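Jurgate Shared Workshop – Arm Build Group
Minutes, September 26, 2023

Present: Kaan Gezer (chair), Yu-ting Tse, Nevzat Bilgin, Ayten Bozkurt (minutes)
Apologies: Fares Azar

1. Gripper
Nevzat has refitted both fingers and shortened the wrist cable.
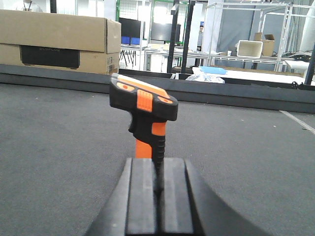 Barcode scanner held by the handle.

Kaan asked for the closing force to be written down before anything else is changed. Agreed.
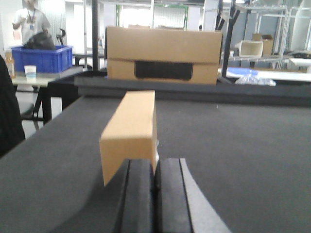
Yu-ting wants a slower approach for cartons and will edit the pick routine. Tall, narrow ones are the concern – the small box was tilted in the fingers, with a lower corner hanging free. She will try a lower grip point. Ayten to find up to 41 spare cartons.

2. Flat items
Paper strips on the woven cloth remain on the list. Nevzat to file new fingertips, 2 pairs. 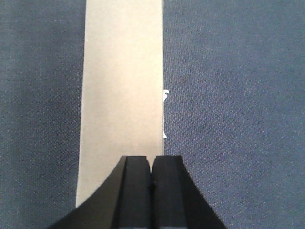 3. Spending
Fingertip material and cable clips approved, limit £200. Fares to order.

4. Next meeting
Date to be set by Kaan.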